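Subject: Re: [handteach] by hand or on the remote arms for the box desk?
From: Nhung Khúc
Date: 12 August 2024

Hi Sơn, hi all,

Sơn Hứa wrote:
> We have 40 sessions on the calendar for the desk tidying tasks and I still
> can't decide how to split them between bare hands and the Tusell remote
> arms. Lụa says hands for everything, Henryk says if the robot can't do the
> motion itself then we're only teaching it to be jealous. Also, what do
> people do about paper? My lot lose half their takes on anything flat.
> And do you tell the demonstrator what order to do things in, or let them
> get on with it?
> Sơn

Good questions, and I laughed at Henryk's bit because he said exactly the same to me in the kitchen in July.

I'd go hands first and by a fair margin, at least for anything on a desk with boxes and a tub. I spent most of last month going through the Bạch takes, all 122 of them, and the remote ones are just so slow. You can feel the person thinking about the controller. Someone who opens a box in a breath and a half with their own fingers will spend ages lining up the arms, nudge the box, back off, line up again, and all of that nudging goes into the recording as if it were part of the job. Then we train on it and the robot learns to dither! Huệ has some lovely examples of this if you want to feel better about your own.
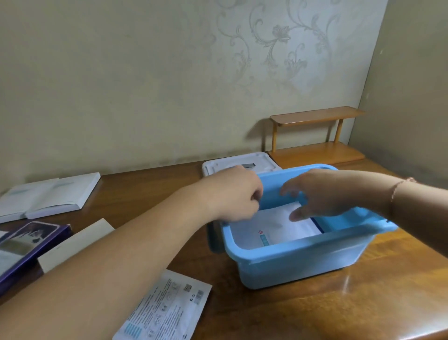
The other thing with hands is the reach. When people use their own arms they come in from whatever side suits them, and the second hand wanders off and does something useful (or at least gets itself ready to). On the remote arms the second hand tends to park. I looked at it again yesterday and I'd say the parked hand is the thing I like least about the remote takes, more than the speed even. If we want two-handed work out of this we have to show two-handed work.

Where the remote arms win is at the very end of the motion. Fingers hide things. From a head camera you get the backs of the hands and not a lot of what the fingertips are doing, and our hand tracker goes to pieces when they dip inside a container. With the arms you have the joint readings no matter what's in the way. So my split, for what it's worth: record the whole task by hand, find the moments where the tracking falls over, and do only those on the arms. We ended up with eight little bits of motion that needed it. That's a much nicer afternoon for whoever is driving than redoing everything from the top.

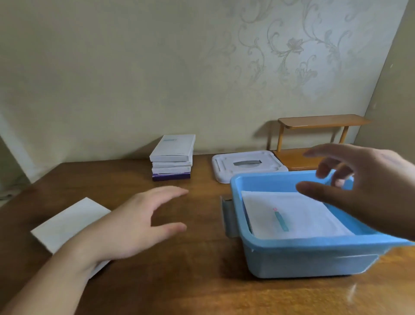
Blue tub with the packet in it, white lid behind, boxes stacked against the wall.

On order — let them get on with it. I used to hand people a list and it was a mistake. They'd do a step, stop, look for the list, lose their place, and start up again with a funny little jerk. Now I tell them how I'd like the desk to end up and leave it there. You get a muddle of orders across the takes and I think that's good for us, as long as somebody labels the steps afterwards. Lụa disagrees with me on this one, so do ask her too. Her worry is that with only a few takes per order the model averages them into mush, and she's got a point when the set is small. Under 2000 clips I might pick two or three orders and stick to those.

A few small things I wish I'd written down sooner:

Shiny tabletops are a pain. The glare shifts as the head moves, and our tracker once decided a bright patch was a thumb. Turn the lamp away from the desk if you can.

Ask people to look at what they're doing. Sounds silly, but anyone who's quick with their hands glances ahead to the next thing, and then the camera goes with them and the grasp you wanted is down in a corner somewhere.

Leave a beat with the hands still at the start and at the end. It makes cutting so much easier.

And paper! Yes, ours was dreadful too. Leaflets and instruction cards sit flat on the desk and there's nothing to get hold of. What worked was letting people slide the sheet to the edge of the desk and pinch it there, then bring the other hand across to a far corner. Please don't let them lick a finger (we had one, the robot can't copy it). Once the card is up off the desk it's easy going, and both hands show nicely.

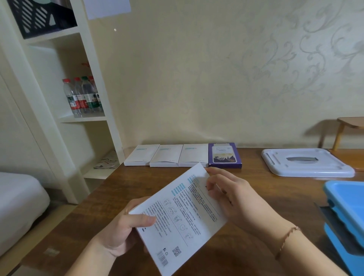

Jetolar Lab — Hand Demonstration Team

Sorry, that line gets pasted in from our shared notes and I can't seem to get rid of it.

Where was I. Labels. We mark a grasp from when the fingers close, and a release from when the object is clear of the hand, so a card being held up and turned is all one "hold" for us. Huệ wanted a separate tag for reading something, with the eyes on it and the hands quiet. I was against it at first as the robot has no reason to read a leaflet, but those stretches do muddle the timing if you leave them in with the rest, so now we tag them and drop them for training. If your people are the sort who read the instructions (mine are, every time) you'll want to do the same.

If you're converting to the Meritz format, watch the left and right hand fields. They're swapped in the old exporter and I lost a good evening to that. Henryk has a patched one and will send it if you ask him.

Could you send me one of your bad paper takes? I'd like to see whether it's the same slipping we had or something else. I can have a look before the next call.

Cheers,
Nhung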